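Weltomham: Collected Edition

7 min read

Weltomham is a point-and-click adventure game in five chapters, set in a river town where the mill closed in May and the people who worked there have started getting letters from one another that none of them wrote. You play Ekua Dogbe, a postal clerk who has been sent from the regional office to find out where the letters are entering the system. The Collected Edition contains all five chapters, the short prologue that used to be sold separately, and the full soundtrack.

The game was first sold a chapter at a time. The Collected Edition puts the chapters behind one menu, and your notebook carries over from each one to the next without a save import. Anyone who bought the chapters separately can download the Collected Edition from the same library page at no extra charge.

How it plays

You move Ekua with the left mouse button and examine things with the right. There is no verb list. When you pick something up it goes into the satchel along the bottom of the screen, and from there you can use it on the room, show it to a person, or combine it with something else you are carrying.

The satchel holds 50 items. You will not fill it. Most puzzles take place within one or two rooms, and items you have finished with are dropped off at the post office counter when a chapter ends.

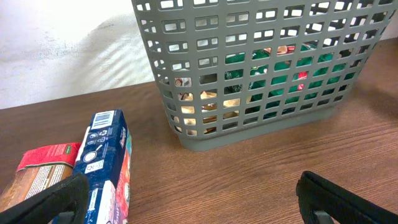 Conversations work from the notebook. Every name, address and date Ekua learns is written down as an entry, and any entry can be raised with any person. Some combinations lead nowhere, but each one has its own written and voiced reply. There are 1037 of these replies in the finished game. The notebook can be sorted by person, by street, or by the order in which you learned things.

Two entries can also be placed side by side. If they contradict each other, Ekua says so, and a new entry is added. This is how most of the investigation moves forward. You are never asked to guess at random, and the game will not let you submit a wrong answer at the end of a chapter without a warning first.

There are no timed sequences, no sliding tile puzzles and no mazes. You cannot die and you cannot get stuck. If you leave a location that still has something you need, the path back stays open.

The sorting table

Each chapter has one longer puzzle at the sorting table in the back room of the post office. You are given a batch of mail and asked to put it in order by postmark, handwriting and route. The first batch is small and works as a lesson. The last has 300 pieces, most of them already bundled, and you only need to open the bundles that matter.

In the original release the sorting table had to be finished in one sitting. In this edition it saves after every move. You can also turn on route colors, which tint each envelope by district. Players who would prefer to skip the sorting table can do so from the menu after the first batch, and the story continues as if it had been solved.

Hints

The old hint system was a telephone. Ekua could call her supervisor, who would give one clue per chapter and then stop answering. It suited the story, but it annoyed people. The telephone is still here and now works in three steps. The first call tells you which location to look at. The second tells you which item or notebook entry is involved. The third gives the solution in full. There is no limit on calls and no achievement for avoiding them.

Holding the space bar shows every object in the room that can be clicked. This can be turned off.

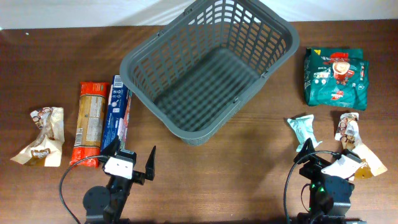 What is new in this edition

All backgrounds have been repainted at a higher resolution. The character art has been kept as it was, with cleaner edges and new walking animations for stairs. You can switch between old and new backgrounds at any time with F2, and your choice is remembered between sessions.

Chapter three has a new location, the Holletti boathouse. It was cut from the first release for lack of time, and the script referred to it in two places without ever showing it. It has one new puzzle and two new conversations. The Akpalu sisters, who run the ferry, now appear in chapters three and four as well as chapter five, which should make the last chapter easier to follow.

The ending of chapter four has been rewritten. The events are the same, but the scene at the lock gates is shorter and Ekua explains what she has worked out before the player is asked to act on it. Many players reached that point the first time around without knowing why they were there.

The prologue, "Return to Sender," can be played at any time from the main menu. We suggest playing it after chapter two. It takes most people less than an hour and has no voice acting.

The soundtrack runs to 24 tracks and installs in its own folder as FLAC and MP3 files. The river theme from chapter one is included in both the game version and the longer piano version.

Saves and settings

There are 12 manual save slots, plus one automatic save at the start of every chapter. Saves from the separate chapters will load in the Collected Edition, but they start you at the beginning of the chapter and not in the room where you stopped. This is a result of the changes to chapter three. We looked for a way around it and did not find one that was reliable.

Text can be set to three sizes. Subtitles are on by default and can show the name of the person speaking. There is a high contrast cursor and an easy-to-read font, and both apply to the notebook as well as to dialogue. The game can be played with one hand on the mouse, or with a controller. On a controller, the left stick moves Ekua directly and the shoulder buttons step through the objects nearby.

Sound, music and voices each have a separate volume control. Turning the voices off does not change how long lines stay on screen. That has its own slider.

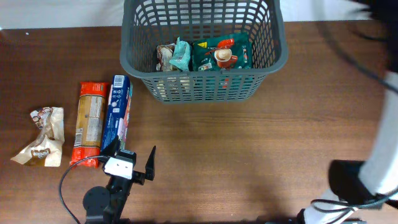 Languages

Voices are in English only. Text is available in English, French, German, Spanish and Italian. The handwritten letters are shown as drawn, with a typed version underneath in the language you have chosen. Two puzzles depend on spelling, and these have been written again for each language, so a walkthrough in English will not give the right answer if you are playing in German.

System requirements

Windows 10 or later, or macOS 12 or later
Dual core processor, 2.4 GHz
4 GB memory
Graphics card with 1 GB of video memory
6 GB of free disk space, plus 1 GB for the soundtrack
Mouse or controller

A Linux version is in testing. It will be added to the same purchase when it is ready.

Boxed copy

The boxed version is made in small runs and ships from our own stock. It contains a disc for Windows, a download code for either system, a fold-out map of Weltomham, and a 50-page booklet with sketches for the backgrounds and the complete text of the letters. The booklet gives away the ending, so leave it until you have finished. The map does not give anything away and is useful in chapter two, where the street names matter.

The disc holds version 1.2 of the game. Later updates can be downloaded with the code.

Known issues

On some laptops with two graphics chips, the game starts on the slower one and the rain in chapter two stutters. Choosing the faster chip in the system settings fixes it. On macOS, the first launch can take up to a minute while the voice files are unpacked. If the notebook opens blank after you change the text size, close it and open it again. A fix for this is planned for the next update.

Returns

Download copies can be refunded within 14 days if you have played for less than two hours. Boxed copies can be returned unopened within 30 days.

Weltomham is developed and published by Jorketti.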